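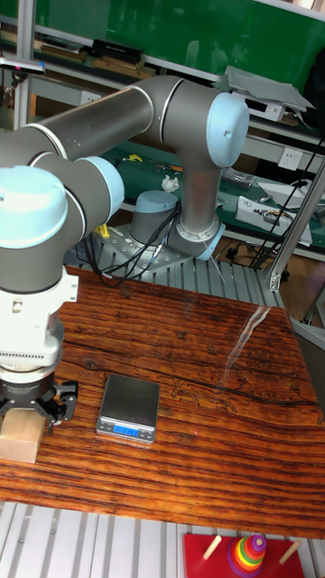 According to one respondent, a strong grain hides scratches better than any polish. Many owners in Rurard agreed.
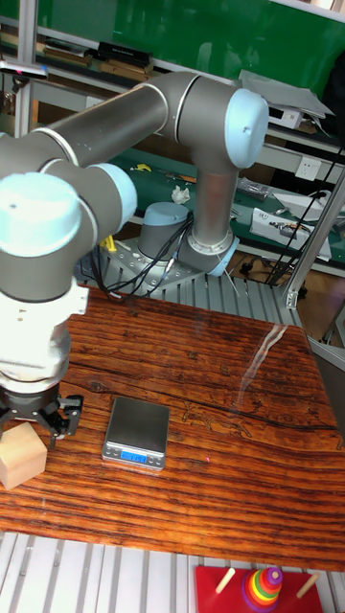
We mailed the survey to 400 homes in May and got 152 replies. Most asked for dark or striped wood — plain tops were picked by 26 homes.

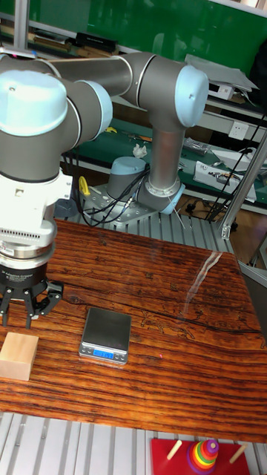 Price mattered less than we expected. Buyers in Admasu chose by color first, then by how easy the top was to wipe down.

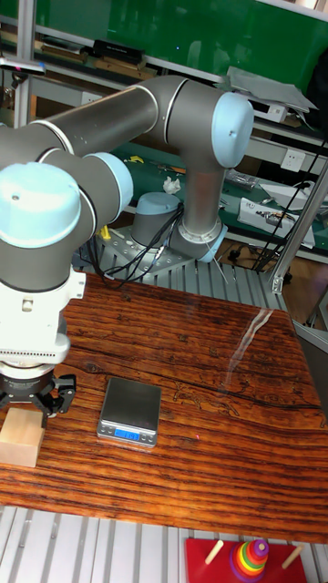 Figure 2. Wooden tabletop with reddish-brown and dark striped grain.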